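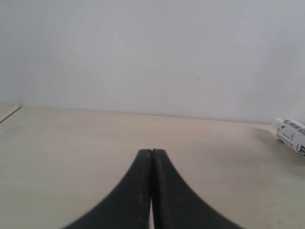 Kerstin Kasten wrote:

> Hello all, before I put any money in, can somebody tell me what the plan is for the long table at Stavarstead? Last June we said it would be rubbed down and given a proper hard finish, and I gather now it's only going to be washed. My feeling is that a pale top shows every mark and we'll be scrubbing it for ever. I would go darker. Also is it staying against the wall? I can't cut out properly with only one long side to work from, and there are two of us who do curtains.
>
> And please, can we agree where wet things go. I don't mind who has the table when but I do mind finding glue on it.
>
> Kerstin

Kerstin, all,

Quick one as I've got to be out of the house in ten minutes.

Washed only, yes, for now. I went at it with warm water and a drop of washing up liquid, then again with clean water. Most of what I thought was staining came off. A few faint marks and smudges still there but nothing you can feel with your hand. I'd leave them. If anyone scrubs with the green pads I will be cross, they take the shine off and then the dirt gets in for good.

Darker: I'd rather not. Did the bench at Fenen dark green two years ago and you couldn't find a pin on it, or see a pencil line through tissue. Cream is dull but you can see what you're doing. The right hand end does get dimmer in the afternoon so if you're matching thread sit at the left. Or bring a lamp. There's one in the cupboard with no bulb, small screw fitting I think, will check.

Against the wall: can be moved for cutting out, takes two people, LIFT it please don't drag. Put it back after or the door to the yard won't open fully. Kerstin if you tell me which sessions you and the other curtain person want, I'll try and have it pulled out ready.

Wet things. Suggest:

Glue, paste, paint, dye - the old door on trestles, not the table
Irons - on the board or on a folded blanket, never straight on the top
Mugs - windowsill
Cutting with a blade - mat underneath, always, the big one is 90 cm and lives behind the cupboard

That covers it I think. Oh and tape. The brown parcel tape leaves a line that took me longer than everything else put together, use the paper sort.

Money. Pace want 21 pounds for a tin of the hard clear stuff, and I've no idea if one tin does it, the lad on the phone said one coat yes, two coats probbaly not. Ninlow do the same thing in a bigger tin but they only deliver over a certain amount and we're nowhere near. So nobody needs to put anything in yet. If after a few months it's looking tatty we buy the tin and do it over a weekend when the room's not booked.

Can whoever left the box of offcuts underneath please take it home, or say if it's for sharing. There's some nice ticking in it. I've pushed it right to the back so I don't kick it.

Last thing, the key. Back on the hook by the meter, not in the drawer. I stood in the rain for that one.

Will look at the wobbly leg when I'm next in, think it just wants a bit of card under it but i'll bring a spanner.

A-yeong Choo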